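**Where the pan ends up: grasp point and placement error in a simulated kitchen**

Project report, second draft. Wafula Mwaipopo. Drondale lab group, March

## 1. What I was trying to find out

Short version: if a robot arm picks up a frying pan by the rim instead of the handle, does it put it down worse? And if so can a policy trained on both work out which one to use.

My supervisor's hunch was that handle grasps win every time. Mine was that it depends where the pan is going. We were both a bit wrong, see section 4.

Everything was done in simulation. I had planned a small real test on the bench at Irnamthorpe but the booking fell through and I ran out of weeks.

## 2. Set up

Simulator is Grornach, the version the group already had installed. Kitchens come from the Mbwambo scene pack, which gives you layouts with swappable tiles, worktops, cupboards and so on. I kept one layout for the hob task and changed only textures and lighting between episodes. Using several layouts would of been better but each needs its own reachability check and those are slow.

One arm, two-finger gripper, base fixed. Task: move the pan to a named burner and leave it sitting flat on the grate.

An episode counts as a success if

- pan centre is inside the burner circle at the end
- pan is level (within the tilt limit in the config)
- gripper is open and clear of the pan
- nothing else on the worktop got knocked

Demos were collected by teleop. I recorded 1,000 and threw away the ones that failed the check or where I'd obviously dithered, which left 708. Mostly me driving. Rim grasps are over-represented because they're easier to line up with the controller, the handle keeps swinging out from between the fingers if you close too early.

The two grasp types need defining properly as the labels matter later. A rim grasp has one finger inside the pan and one outside. A handle grasp has the fingers either side of the handle, anywhere along it. Anything else got labelled "other" and left out.
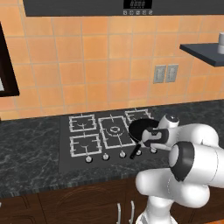

*Fig. 1. Rim grasp over the hob, pan held at its right edge with the handle towards the front.*

The pose in Fig. 1 is the one that caused most of the argument. With the handle pointing forwards like that it lies over the front part of the hob, and the knobs are right there. In the sim the knobs have collision shapes, so a handle that comes down too low registers as contact and the episode fails on the last rule. Worth knowing before reading the results table.

## 3. Training

Behaviour cloning, image plus joint angles in, joint targets out. Nothing fancy. Same network as the drawer project from last year, with the crop made bigger because the pan kept leaving it.

Three policies:

1. rim demos only
2. handle demos only
3. mixed, no grasp label given

Trained each one until the validation loss flattened. The mixed one took longest and I restarted it once after finding that the gripper channel was being normalised twice. All numbers below are from after that fix.

## 4. Results

Testing was 3,015 rollouts, split evenly over the three policies, so 1,005 each. Same start poses for all of them.

| Policy | Successes | Out of | Rate |
|---|---|---|---|
| Rim only | 704 | 1,005 | 70.0% |
| Handle only | 653 | 1,005 | 65.0% |
| Mixed | 784 | 1,005 | 78.0% |

So rim beats handle overall, which I didn't expect. Going through the failures by target burner explains some of it. Handle-only does well on the front burners and falls apart on the back ones, where the arm has to stretch and the pan droops at the far end. Rim-only is steadier across all four positions but clips the knobs more.

Mixed had 221 failures. I watched all of them back and 196 were the pan landing tilted on the edge of a grate. Rest were drops or the arm timing out. Hardly any knob contacts, so it does seem to be picking its grasp by target to some extent. I can't prove it from these rollouts though, would need to force the grasp and compare.

## 5. Problems

- Friction. Default pan friction in the scene pack is very high. Rim grasps probably look better than they should.
- Pan is always empty. No food, no weight change.
- Only one pan model. A deeper one would change the rim grasp completly.
- Tilt check runs on the final step only, so a pan that's still rocking can pass. I spotted this late and haven't rerun.
- Wrist lighting: on some texture sets the dark pan over a dark hob is hard to pick out. Didn't measure it.

## 6. Next

Rerun with the tilt check held for a full second. Lower friction, two or three values. Forced-grasp comparison for the mixed policy. If the Irnamthorpe bench comes free again, twenty real placements of each type would say more than another thousand in sim.

Configs and the rollout log are in the group folder under `hob_pan`. The older folder `hob_pan_old` has the double normalisation bug, please don't use it.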